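# Chapter 8: From Pixels to Pushes

In the previous chapters the robot always knew where everything was. We gave it the position of each object as a list of numbers, and the planner worked with this list. In this chapter we take the list away. The program receives a camera image and a short command in plain English, such as "move the red star next to the red circle", and it must decide by itself how the tip of the arm should move.

The task looks easy for a person, and for this reason it is useful for teaching. Blocks on a flat board cannot fall far or hide completely behind each other. But they turn when they are pushed away from their center, they stick together in groups, and they block the way to other blocks. A controller that ignores these effects will fail often, even if its vision part is very good.
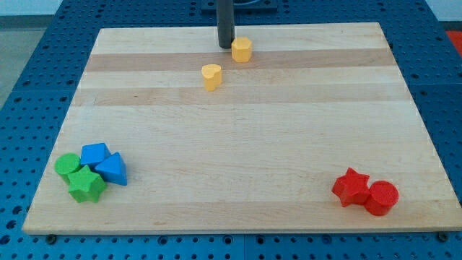
*Page last changed: 28/02/2024*

Consider what the software must work out before it sends the first motion command. The heart and the hexagon have the same color, so color alone is not enough to tell them apart. The same is true for shape: there is a green star and a red star. The perception module must therefore report both properties for every block, together with a position on the board and an angle.

The group of green and blue blocks brings a different problem. Suppose the command is "separate the blue triangle from the green star". The simple method from Chapter 7 draws a straight line from the tip to the target and follows it. Inside a tight group, this method pushes the neighbors too. The planner needs to choose the side from which it makes contact, and sometimes it needs to move another block first.

We will build the solution with Batero, the small control library used in this book, and with Brundow, its simulator. The training set for this chapter is called Bisteo. It contains 2782 recorded pushes, of which 1174 begin with at least two blocks in contact. Please install all three before you continue, and check that the test script runs without errors.

## 8.1 What you will learn

After this chapter you should be able to:

- convert a point in the camera image to a point on the board;
- assign a color, a shape and an angle to each detected block;
- plan a push which takes contact between blocks into account;
- replan when a block does not move as predicted.

## 8.2 The control loop

Our loop has a fixed period. In each cycle it reads one image, updates the block list, chooses a short motion of the tip and sends it to the arm. The motion can be up to 39 millimeters long. Shorter motions are safer near a group, and we will see in Section 8.4 how the planner selects the length.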